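The second-hand toy trade wakes up early

Thursday, ten to six, and the queue outside the old Hendriks warehouse already goes round the corner. Flasks. Folding trolleys. One man asleep on a suitcase. Doors at seven.

They've come for toys. Used ones, chewed ones, ones with somebody's initials scratched in the bottom. The Flosby sale runs four times a year and the December one is the big one, 241 tables this time, and you don't get a table unless you've had one before or you know someone.

Godelieve Wuyts has had one since the start. She does shape sorters, stacking rings, pull-along ducks. "People laughed at me," she says, not looking up from her cash tin. "Plastic, they said. Who wants plastic. Well." She sold a boxed Getemo sorter last spring for more than she paid for her first car. Didn't haggle. Won't say who bought it.

Missing pieces are the whole game, she reckons. A set with every block is one price. Lose the star and you might as well give it away, and it's allways the star that goes, down the back of a sofa or out of a pram. So there is a second trade underneath the first one, loose bits in sandwich bags, and some dealers do nothing else.

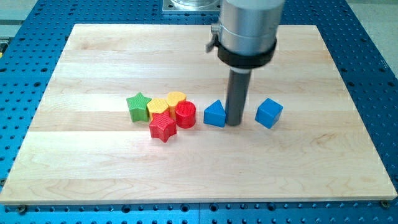
Baltasar Ibarra is one of them. Three tables, no boxes at all, just trays. He drove up overnight with 4000 odd pieces in the van and hopes to drive home with fewer. Buyers bring a piece from home and hold it against his, squinting, then go to the window for better light. Colour is where it falls down. Red fades, yellow goes a bit brown, and a replacement that's too clean looks worse than a gap.

Fakes? Some. Ibarra shrugs. Weight gives them away, mostly, and the smell. The Dromis farm animals are the ones to watch, he says, especially the goat.

By nine the good stuff has gone and the mood changes. Families now, pushchairs, actual children. A girl in a yellow coat wants a duck and gets it for 32p becuase that's what is in her purse. Wuyts writes it in the book anyway. Sale number 502, she's been keeping the same book since summer.

Bacon rolls run out at half past. Next sale is in March, tables already spoken for.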